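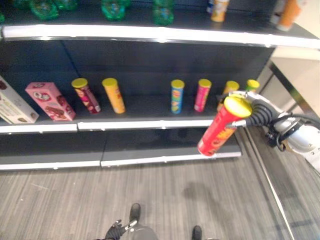 Seasonal respiratory illness is the subject of this session, and in particular the question of how it passes between people in shared indoor places during the colder months. Members of the Gollow district health service have asked for guidance that can be given to the public in plain terms. Much of the daily contact that matters takes place on ordinary errands, in a shop aisle with snack products on a middle shelf and drinks or cans on the one above, where people stand close together for a short time. The risk from touching goods is generally lower than the risk from shared air, and our advice should reflect that order.

Pause for the first question from the floor.

Next, ventilation. Ornella Donati will report on the Zutholm clinic, where windows in both waiting rooms have been kept partly open since October. The clinic sees 900 patients in a usual month. Please note that no conclusion on case numbers should be drawn from one season.

Handwashing remains sound advice. Soap and water are preferred. Sanitizer may be used where no sink is at hand.

On staying home: staff with a fever should not report for duty. Managers are asked to approve such absences without delay. Refer to the leave policy and do not discuss individual cases.

Vaccination appointments are handled by Zawadi Mohamedi's office, extension 2091. Walk-in hours end at 2 p.m.

Hand over to Octavian Stoica for the section on schools. Written questions may be left at the registration desk.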